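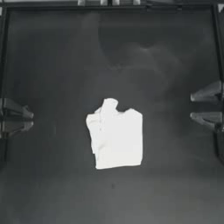
3.2 Collecting the folding demonstrations

All demonstrations were gathered on the Stanevach cell, a two-arm setup with parallel grippers over a dark work surface. Operators drove both arms by hand through the Vitum leader rig. No scripted motions anywhere in the set. One garment per episode, a plain white T-shirt, dropped or laid out by the operator before recording starts. We kept the garment fixed on purpose — color and print variation is left to Section 5.

An episode ends when the operator presses the pedal. Anything without a pedal press was thrown out, also anything where an arm hit its joint limits. After this filtering 76 episodes remain, from 3 operators. Median length is much shorter for the third operator, who had used the rig before, and we did not rebalance for this.

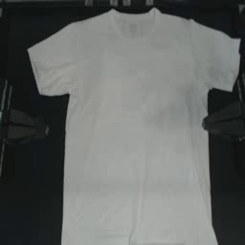
Start states fall in two groups. Flat starts have the shirt spread with the collar toward the far bar. Crumpled starts are whatever came out of the drop. Flat starts are easier to collect and we ended up with too many of them, so 18 were held out for validation and the rest downsampled during training. The first version of the loader ignored the start label completly; numbers in the July draft should not be compared with the ones given here.

Views are one head camera and one camera per wrist. The head view gives the outline of the garment but is poor on grasp quality: a gripper over the hem looks much the same whether it holds one layer or two. Wrist views help. Policies trained on head view only (Naciri baseline, same episodes) lost the grasp more often, see Table 2.

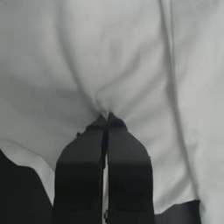 Figure 3. Wrist camera view, white fabric pinched between the two gripper fingers.

Grasp labels were added afterward in Flodau, one label per gripper closing: held, slipped, missed. Single annotator. Layer count was tried as a fourth field and then droped, agreement on a repeat pass was too low to be of use. Short closings under 6 frames are merged with the next one — mostly operator hesitation. Wrist streams are resampled to the head camera clock before labeling.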